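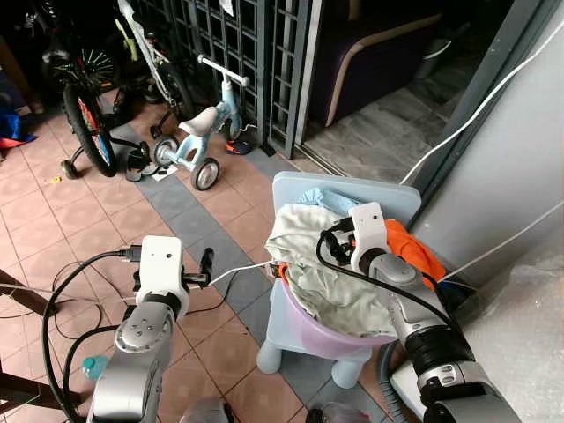
Pristau pauses home laundry trials after gripper fault

February 28, 2022

Pristau has stopped all home trials of its two-armed laundry robot after a gripper failed to let go of a garment when told to. The company confirmed the halt in a short notice to the families taking part. No one was hurt.

The fault happened during a sorting run at a family home in Plekthorpe. The right gripper closed on a shirt in a basin and stayed closed after the release command. The arm then lifted as planned, pulling the shirt and the basin with it. The basin fell to the floor. An operator pressed the stop button and both arms held still within 2 seconds.

"The controller believed the fingers were open – they were not," said Zdenka Stan, who runs field testing at Pristau. "It should have checked before it moved. That check is on the bench robots and it was missing from the version we sent out to homes."

The gripper is supplied by Perić. Engineers from both firms went through the logs and found that the position reading had frozen at its last open value. The wrist cable had worn near its clamp, and the signal dropped out when the arm turned past a certain angle. The grip force was set to 80 percent at the time. Pristau said it will cap it at 60 percent for cloth from now on.

Every robot in the trial will get a new wrist cable and a software update that stops the arm if finger position and motor current disagree. Each unit must then complete 100 pick-and-release cycles without an error before it goes back to a home.

Jeferson Peixoto, a safety inspector with the testing firm Plorkia, said the stop button had worked as it should but that the operator had been standing farther from it than the trial rules allow. He has asked for a second button on a lead that the operator can carry. Pristau has agreed to the change.

Families have been told to leave the robots unplugged until a technician visits. The trials had been due to run until September, and the company has not said if that date will move.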